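Frequently Asked Questions: Gripper and Camera Comparison, Retail Shelf Program

Ornberg maintains this page for suppliers, partner stores and staff who take part in the comparison. It was last revised on Thursday, December 26, 2019.

What is being compared?

Two grippers and two camera positions. The grippers are the Vass two-finger model and the Cletuneo soft-finger model. Each is mounted on the same arm and run with the same Tatport controller, so that differences in the results can be traced to the gripper. The cameras are tested at head height and at the wrist.

Why does the program begin with work done by hand?

Every task given to an arm is first carried out by a person and recorded from head height. The recordings show where the fingers go, which hand steadies the goods and how much of the package is hidden from the camera during the task. Soft packets are of particular interest. When wet wipes are stacked on a shelf deck, the two hands often share the work at the sides of the stack, and a single gripper has to find another way to do it. 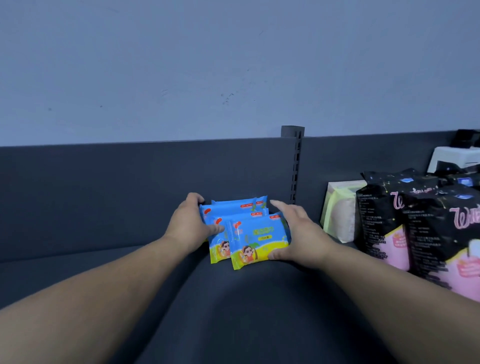 Veronika Gál has objected that a comparison with two hands is unfair to any single arm, and has asked that a one-handed baseline be recorded for each shelf task. The request was accepted. One-handed results are listed in a separate column and should not be combined with the others.

Which goods are included?

The current list has 18 products. Soft packs, pump bottles and boxed goods are all represented. Glass, open food and anything heavier than the rated load of the weaker gripper are excluded.

How is a grasp scored?

A grasp counts as successful if the item is lifted, held for seven seconds and set down upright or flat, as the task requires. Each gripper is given 70 attempts per product. Dropped items, double picks and crushed wrappers are recorded separately.

Does the test cover picking from bins?

Yes. Bin picking is scored apart from shelf placement and is the harder of the two for both grippers. Thin packets heaped in a clear bin overlap and lie at many angles, and the wrappers reflect light into the lens.

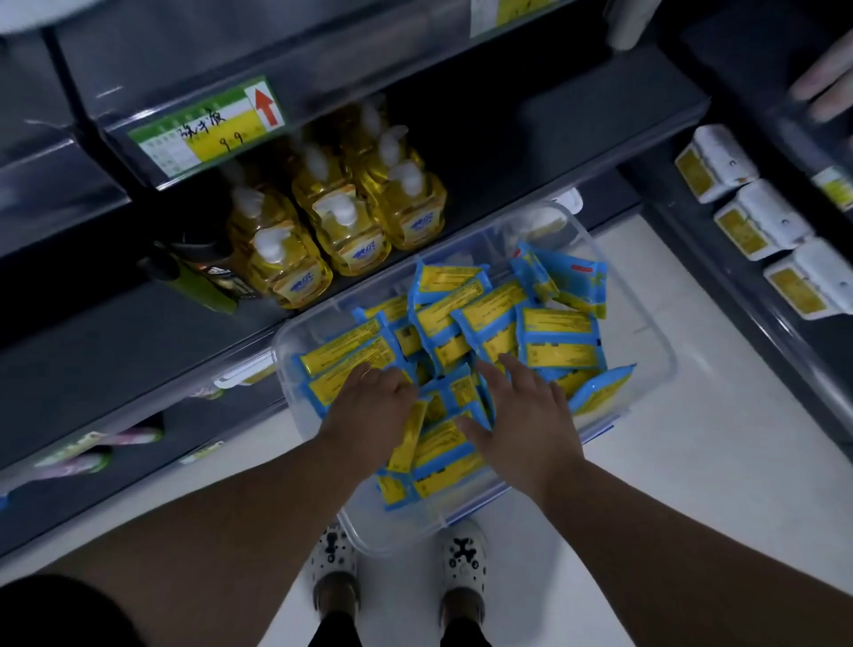

For bin tasks the wrist camera is switched on by default, and the head camera is kept as a second view. Operators may not rearrange the contents between attempts. If the arm stops against the wall of the bin, the attempt is marked as a fault and the controller log is saved.

May a supplier submit its own gripper?

Suppliers may apply at any time. The gripper must fit the standard mounting plate and must be delivered with its control software and a spare set of fingers. Setup and calibration take roughly 14 days. Devices that need changes to the arm itself cannot be accepted.

When will results be available?

The first tables were issued to participants in September. Later tables are released once both grippers have completed the full product list.

Who should be contacted with questions?

Questions on scoring and access to recordings should be addressed to Tímea Szalai at the Ornberg test office. Please state the product name and the task type in the subject line.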